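Contents Previous chapter Next chapter Glossary Index

22 June 2022
By Oona Lehtinen

Chapter 5
The Room You Work In

Before we get to any drawings or measurements (and there will be plenty of both, I promise), I would like you to put this book down for a minute and have a good look at whichever room you happen to be sitting in. Look at the chair first. Then look at where your coat is. If you are like most of my students at Irkville, the coat is on the chair, and the chair is not very happy about it.

I have taught the furnishing course for a good many winters now, and I still begin this unit the same way, with the two pieces that people give the least thought to when they set up a study or a small office. Everybody has opinions about the desk. They will drive to Flurnden on a Saturday and stand in front of desks all afternoon, running a hand along the edges, and then on the way out they pick up the first chair that rolls and decide that the coats can go wherever they land. By the end of the season they have a lovely desk, a sore neck and a heap of scarves.

So in this chapter the desk can wait its turn. We will spend our time on the office chair and the coat rack, how each one is put together, what each one asks of the floor around it, and how the two get along when the room is small. You will find that they have more in common than you might expect. Both are bought in a hurry, both are put together at home, often on the rug with the instructions upside down, and both are judged by a single part (the seat, the hooks) when it is usually some other part that decides whether you will still like them in five years.

Take the chair. When you shop for one you look down on it, naturally, and you see a cushion and a back. The parts that matter for this chapter are easier to find from down low, and I am a great believer in getting down on the carpet to look up at a thing before you make up your mind about it. You notice how the backrest is carried, where the armrests sweep around, and whether a headrest is its own separate pad or part of the back.

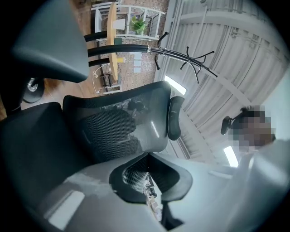
Figure 5.1 A black mesh office chair with a padded headrest, and a coat rack with a chrome pole and curved hooks, seen from below.

Mesh backs like the one in Figure 5.1 have become so common that my younger students think of them as the ordinary kind, and a fully upholstered chair strikes them as something from their grandparents' den. There are good arguments on both sides, and we will go through them properly in the second section. For now, simply notice that a mesh back and a thick seat cushion are quite often found on the same chair, and that they do two different jobs. The back lets air through. The cushion takes your weight for hours on end. You would be surprised how many people test one and forget the other!

Now the coat rack. The rack in the figure has hooks that curl out in several directions like branches, with small ball tips, and that old-fashioned tree shape is worth a moment of your time. A hook with a rounded end is kinder to the collar of a good wool coat than a bare point, and hooks that spread outward keep one person's damp parka from leaning on another person's blazer. The trouble with trees, as you may know from your own front hall, is balance. Load one side with winter coats, leave the other side bare, and the whole thing starts to think about lying down.

My own rack was a Pitkänen, bought second-hand, and I carried it through three apartments before I learned to hang the heaviest coat first and the next heaviest straight across from it. The office chair from those days was a Kotari in a colour I can only call porridge. It had a footprint of 900 millimetres once you counted the arms and the sweep of the base, and my little study had been planned as though it took up no room at all. I backed into that rack every single morning.

You will be asked to measure your own chair in the first exercise, so please have a tape handy, along with a pencil and a few sheets of grid paper. Measure it with the arms at the height you really use. Then turn it through a full circle and mark the widest point on the floor with a bit of painter's tape.

5.1 Getting to Know the Office Chair

We begin at the bottom, with the base and the casters, and work our way up to the headrest.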